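Randora room power units: a season of living with them
Reviewed by Kieran Furnival

I have worked in hotels long enough to remember switching off other people's lights for a living, or so it felt. You would do a corridor at eleven in the morning and every other room would be blazing away with the air conditioning on full and the telly talking to itself. So when our place decided to fit the Randora units in all 142 rooms I was very much in favour, and I should say so at the start, in case you think I came round to it later.

If you haven't met them, the guest comes in, drops the key tag into the unit on the wall, and the power comes up. Take the tag out to leave and everything goes off after a short delay, apart from the fridge and one socket by the desk. The same unit tells the Randora desk program whether there is a tag in the slot, and the desk program tells housekeeping which rooms look free to clean. That last part is what this review is mostly about, as it has changed our mornings far more than the lights have.

The units themselves are plain, smart black things, and they look well enough on a pale backing board. Ours went up quickly. We kept our metal keys and put them on the same ring as the new tags, and we wrote the room numbers on little white labels with a pen until the proper ones arrived. (They have not all arrived. I have stopped asking.)
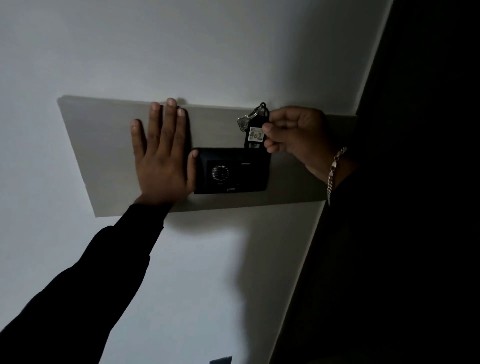
The tag for 402, with the door key still on its ring.

Before all this, Carol Dunmore, our head housekeeper, made up the morning lists by hand at half past six with a mug of tea, and she knew things no list could know. She kept the two sisters on the same floor because they made beds together faster than any pair I've ever seen, and she gave the far end to whoever had good knees that week. The desk program gives each cleaner the next free room on a phone, and the next free room might be two floors away. For the first month people were up and down the service lift all morning and hardly saw each other. They said it was lonely, which I had never once heard anyone say about cleaning hotel rooms, and I thought it was worth listening to.

We rang Randora and got a very patient man called Spyros Popescu, who showed us how to lock a group of rooms to a pair of names. It takes five minutes in the settings and it ought to be in the first chapter of the handbook. Carol now sets up her pairs as she likes and lets the program sort out the order within them, and that suits everybody much better – me included, because I get fewer phone calls.

What it has taken away is the knocking and waiting. The old way you might try the same door three times before lunch. I would put that down as the biggest kindness in the whole system, and guests like it too, particularly the ones who sleep late. You do still knock, of course! An empty slot means no tag, and plenty of couples leave one person in bed.

What it hasn't taken away is the room check, whatever the brochure hints. The program will mark a room "ready" when the cleaner taps it off, and it has no idea at all what is on the furniture or behind the curtain. Somebody still has to stand there, pick things up, look at them and put them back where they belong. We briefly cut the time for checks when the system came in, and we put it back again in January after a run of grumbles at the desk.

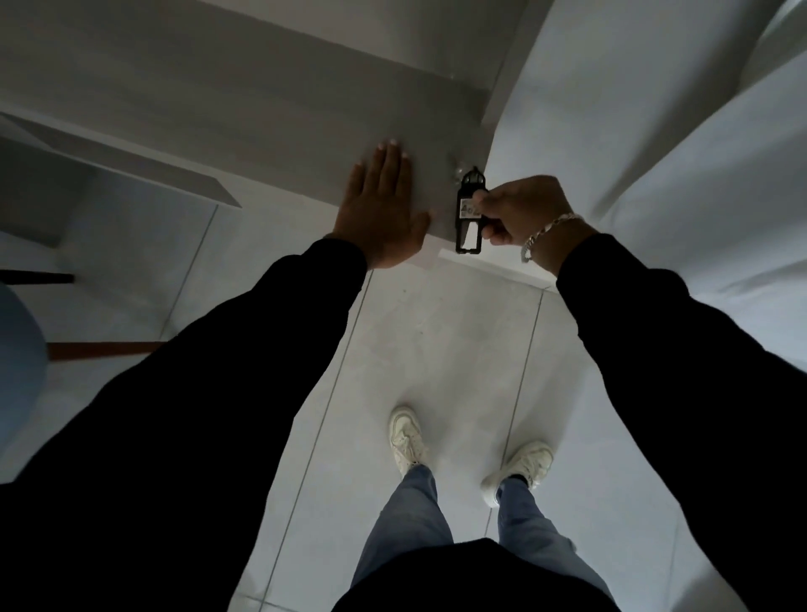
Small things still get picked up and looked at one by one.

A few moans, then. The delay before the power goes off is set for the whole building, and I'd love to have it longer on the ground floor, where our older guests tend to be. Guests find out within a day that other bits of plastic will sometimes work in the slot, so your "occupied" list is never quite the truth. Spare tags are sold in packs of 300 and no fewer, so we have a drawer I can barely shut. And the phones want charging by two in the afternoon, just when the late shift takes them over.

The maintenance side I have less to say about. Terence Ashworth looks after that for us and he has had to change very few units, and he does like being able to see from his desk which one has gone quiet. He used to get that sort of news from an angry guest on the stairs.

Would I have them again? Yes, gladly, but I would bring the housekeepers in before the first unit goes on the wall and let them set up the lists with whoever comes from Randora. We did it the other way about, and Carol had every right to be cross with me. Nobody lost hours over it here, as we'd promised at the outset, though I know of places where the list program was used as an excuse to do just that, and I would ask your managers the question early and get the answer written down.

Four stars out of five. I would go up to four and a half if they sold the tags in tens.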